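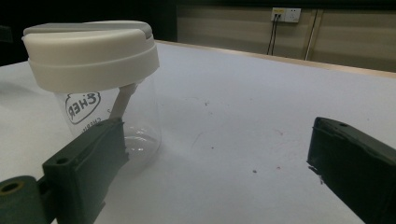

Fig. 1. Clear plastic jar, white screw lid with flip-top section.

Olemness Antenatal Food Project: progress report to the Durov Fund
Friday, December 9, 2022
Prepared by Szu-yu Hsiao

1. Recruitment
The Au and Notow clinics enrolled 461 women in the reporting period. Enrolment at Notow started late while the consent form was being translated. Women with gestational diabetes are referred to the hospital dietitian and are not entered in the study.

2. Recipe testing
Eight recipes have been through the tasting panel. Each adds puréed or grated vegetables to a dish the women already eat, mainly pasta sauce, oat muffins and meatballs. Two were withdrawn: the spinach pancake for bitterness, and the lentil and beetroot loaf because it did not hold together when sliced.
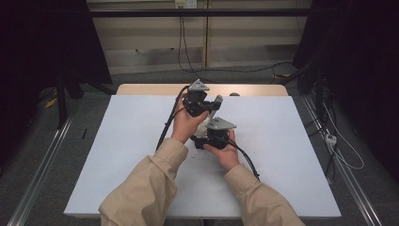 Courgette gave the fewest complaints at both sites. Cauliflower was accepted in cheese sauce but refused by most first-trimester tasters when served warm – smell was the reason most often written on the cards. The revised version will be tested chilled.

3. Food diaries
Return of diaries is lower than planned. The form asks for portion weights, and few households own scales. Cup and spoon measures replace weights from January.

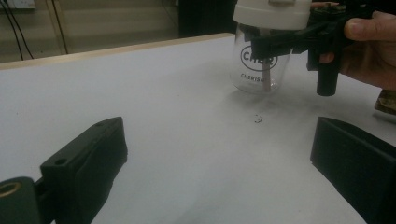

Page 2 of 5

4. Spending
Ingredients are under budget. Printing is over, owing to the second run of the recipe cards. We ask to move the difference between the two lines; the total is unchanged.

5. Next period
Retest cauliflower. Issue revised diary at Au first, then Notow.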